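Jusidbridge Family Room – Equipment Tickets
Category: Kitchen corner / washing up
Item: oval colander, pale green (Zarnard, bought through Đinh)
Opened by: Urmila Bhatt
Assigned to: Devendra Upadhyay
Priority: low
Status: open, on trial

Issue: colander drains slowly and keeps a puddle in the base

Opened October 14, 2023

The green oval colander doesn't empty properly. We use it for rinsing the play food at the end of a session, and for pasta when the older group cooks. With the play food it leaves enough water in the bottom that anything lying flat is still wet when we want to put it away. With pasta it's slow enough that people start shaking it over the sink and lose some.

Attachments (3)

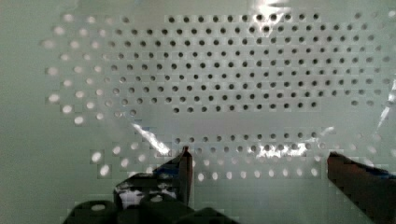
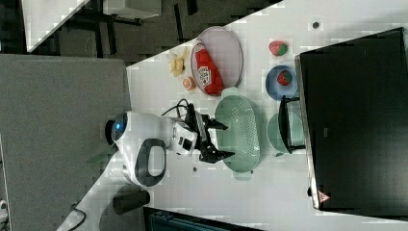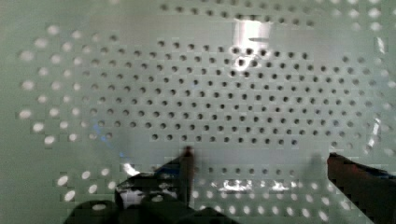 It was fine when we got it. I first noticed the puddle near the start of the month but I wasn't looking for it before then, so it could have been going on longer. The round colander in the other cupboard has no problem, and it gets the same use and the same soap.

What I've tried already:

Rinsed under the hot tap. No difference.
Brushed the inside with the dish brush. Slightly better for one load, then the same again.
Left it upside down on the rack overnight. Dries fine that way, but that doesn't help when we need the things put away the same evening.

I'd like to know if it can be fixed or if I should ask for another one.

Urmila

Reply – Devendra Upadhyay

Thanks. A few questions before I order anything.

1. Where does it stand when the water collects – in the sink, on the draining board, or on the table?
2. Is it full when it's slow, or does it do the same with plain water?
3. Has it been through the dishwasher?
4. What soap are you using for the play food?

Please also try this. Hold it over the sink, pour in a jug of cold water with nothing else in it, and watch the holes. If some of them hold a skin of water and don't let it through, tell me which part of the base that is.

Reply – Urmila Bhatt

Answers in your order.

1. In the sink, flat on the bottom. Sometimes on a tray on the table if the sink is in use.
2. Both, but much worse when full.
3. Yes, most weeks. It goes on the lower rack. Someone has been adding rinse aid, I don't know how much.
4. The concentrated one in the pump bottle. People are generous with it. The play food gets sticky, there's real ketchup around at lunch and it gets onto everything.

I did the jug test. The water went down fairly well until it was almost gone, then stopped. What's left sits on the plain part of the base, where there's a gap between the holes. There are also holes that stay filled with water. They're scattered about, more of them out where the base starts to curve up. If I run a finger across them they clear.

I poured off what was left and measured it. 80 ml. I would have guessed less.

Reply – Devendra Upadhyay

That helps. I think there are two separate things here.

First, the holes holding water. They're small, and water will stay in a small hole if there's a film on the surface or something narrowing the edge. Concentrated soap plus rinse aid could do it, and so could scale. Your finger clearing them fits with either.

Second, the plain strip. Water on a flat part with no holes has nowhere to go unless the colander is tipped. It was made like that, so cleaning won't change it. How you stand it will.

Also, if it's flat on the bottom of the sink there's not much space underneath. Once there's water lying in the sink the colander is sitting in it, and then it can't drain whatever state the holes are in. Same on the tray, only worse – the tray has a rim and the water stays in it.

Please do the following:

Step 1. Fill the washing-up bowl with equal parts hot water and white vinegar, enough to cover the base. Soak it for an hour.
Step 2. Take the dish brush and go over the holes from the outside as well as the inside. You said you'd only done the inside.
Step 3. Rinse with plain water until there's no foam. No soap at this stage.
Step 4. Repeat the jug test in the sink with the plug out and the colander flat.
Step 5. Repeat it again with one end propped up on the folded dishcloth.

Leave rinse aid out of it for now, please. I'll put a note on the dishwasher.

Reply – Urmila Bhatt

Done, all five steps. I soaked it a bit longer than an hour, I was on the phone.

There was some white stuff in the bowl after brushing the outside. Not a lot. It felt chalky.

Step 4, flat: better. Hardly any holes filled with water. There was still a puddle on the plain strip but smaller than before. I didn't measure that one.

Step 5, propped: almost nothing left. A few drops along the low end.

Then I tried it with a load, as that's when it bothers us. I rinsed the fruit set, the strawberries and the rest of it, and left it propped for 7 minutes. The round pieces were fine. The ones with a flat side were still wet underneath and needed the towel. I can live with that.

For pasta I did nearly 400 g of penne, which is what we cook for the small group. Held at a slant, it drained without shaking. Held level, it was slower, but not like last week.

So it's mostly fixed. The folded dishcloth isn't a good prop though. It gets soaked and slides, and the colander tipped over once with the whole load in it.

Reply – Devendra Upadhyay

Good. The chalky stuff is scale, so please do the vinegar soak once a month. I've added it to the monthly list under the kettle.

For the prop, try the small wire stand that came with the old roasting tin. It's in the bottom drawer under the baking sheets. Put it under one end only. If it scratches the sink, tell me and I'll get some rubber feet for it.

I looked at getting a replacement. Kidex has a similar oval one with a raised foot, but I can't tell from their page how the holes are laid out, and I don't want to buy another with the same flat strip. I've written to ask them.

For now:

Use the colander in the sink, not on the tray.
One pump of soap in the bowl for the play food, then a plain rinse.
Pasta for the larger group goes in the round colander.

Reply – Urmila Bhatt

Found the stand. It was in the drawer above, but it was there. It holds the end up well and hasn't moved so far. No scratches that I can see.

I've told the Tuesday people about the soap. Could you make the note for the dishwasher bigger? Someone had put a recipe card over it.

Please leave the ticket open until we've had a couple more cooking sessions, and until Kidex gets back to you.

Status changed: open – waiting on supplier reply
Next check: end of October, with the monthly soak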